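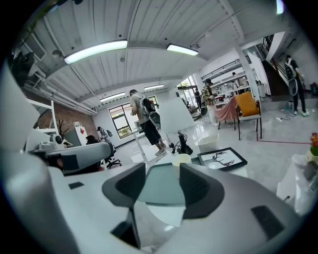
*Tray or mat on a tabletop, with a cream-coloured cup at its upper right corner.*

**Hemen desk tray, grey-green: review after ten months**

Reviewed by Rokeya Wickramasinghe, 6/21/20

I bought the Hemen in August to stop small items migrating across a table used by several people. It cost £30 from Viltanon, delivered flat in a card sleeve with no instructions. None are needed.

**Construction**

The tray is a single moulded piece with a low raised rim and rounded corners. Stated length is 42 cm. Mine measured the same with a steel rule. The colour is sold as "sage" but is closer to a muted grey with a little green in it, and under cool ceiling light the green almost disappears. Anyone matching it to a painted wall should ask for a sample first.

The underside has four small pads. They grip well on a smooth tabletop and less well on anything textured. One pad came away in March and was put back with contact adhesive, which has held.

**Capacity**

The usable flat area is smaller than the overall size suggests, as the rim slopes inwards on all sides. It takes keys, pens, a phone and a notebook. It doesn't take a mug as well unless the notebook is removed. In practice cups end up beside the tray, bowls too, and it is best thought of as a place for flat things only. Picture frames, coils of cable and anything tall should be kept elsewhere.

Cable handling is poor. There is no notch in the rim, so a charging lead has to pass over the top and will lift a light phone off the base. The older Soylu tray has a notch at the back and is better in this respect, although its corners are square and collect dust.

**Surface and cleaning**

The finish is matt. It hides fingerprints and shows chalky marks. A damp cloth removes tea if wiped the same day. A ring left over a weekend needed washing-up liquid and a soft brush, and a faint outline is still visible at low angles. Ink from a felt-tip has not come out at all.

Scratching is light. Keys are dropped on it daily and have left fine lines towards the front, none deep enough to catch a fingernail.

**Heat**

The maker gives a limit of 70 °C. I have not tested this and would not put a pan on it. A full cup of tea stood on it for an hour left no distortion.

**Comparison**

| | Hemen | Soylu | Clillow |
|---|---|---|---|
| Corners | rounded | square | rounded |
| Cable notch | no | yes | no |
| Grip pads | 4 | none | 4 |
| Finish | matt | gloss | matt |

The Clillow is the nearest equivalent. It is thinner, flexes when lifted by one end, and makes a hollow sound when something is set down on it. The Hemen stays rigid when carried one-handed with a normal load.

**Faults**

- No cable notch.
- Pad adhesive is weak.
- The sloped rim reduces the flat area.
- Permanent staining from felt-tip.
- Replacement pads are not sold separately. Viltanon sent a spare set on request after two emails.

**Rating**

Four out of five for a table where people put things down and pick them up again all day. Three out of five for a desk with a phone on charge. I have since bought a second one for the hall, in the same colour, and its pads are still attached.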